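Bartoš Kidswear: Altosbridge Padded Jacket, Fall/Winter
Goltville showroom sheet, wholesale customers

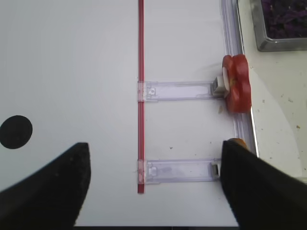 Issue 13, page 6

Style group: outerwear, girls and boys
Season: Fall/Winter
Order book closes: 19/10/2023

The Altosbridge is a hip-length padded jacket for children, cut straight through the body with a slightly dropped back hem. It replaces the Pamside parka in the main line. The Pamside remains available in navy until stock runs out.

Outer fabric: 100% polyester plain weave, matte finish, water-repellent coating. The coating is not a waterproof membrane and the seams are not taped.

Filling: polyester wadding, 90 g per square meter in body and sleeves. The hood is lined but not filled.

Lining: brushed cotton jersey in the body, smooth polyester in the sleeves.

Closure: two-way front zipper with chin guard and inner wind flap. Hood attached with snaps, removable. Cuffs have an inner rib, set back from the sleeve edge.

Pockets: two side pockets with snaps, one inside pocket on the left. Sizes for ages 2 and 3 have no inside pocket.

Colors: moss, brick, ink, oat. Oat is offered with contrast zipper tape only. Brick and moss can be ordered with the leaf print lining at the same price.

Sizing: seven sizes, from 2 to 8 years. Allowance is made for one mid-weight sweater. Customers who carried the Pamside should note that the new sleeve is slightly longer in every size.

Care: machine wash cold, zipper closed, hood removed. Tumble dry low. Do not iron the outer fabric. Do not dry clean.

Packing: single polybag, folded, six pieces per carton, one color per carton. Sizes may be mixed within a carton. Hanging delivery on request, surcharge applies.

Delivery: from the Goltville warehouse, in order of receipt. Repeat orders depend on fabric availability, and ink is usually the first color to sell out.

Matching items: Altosbridge bib pants, rib beanie, lined mittens. See next page.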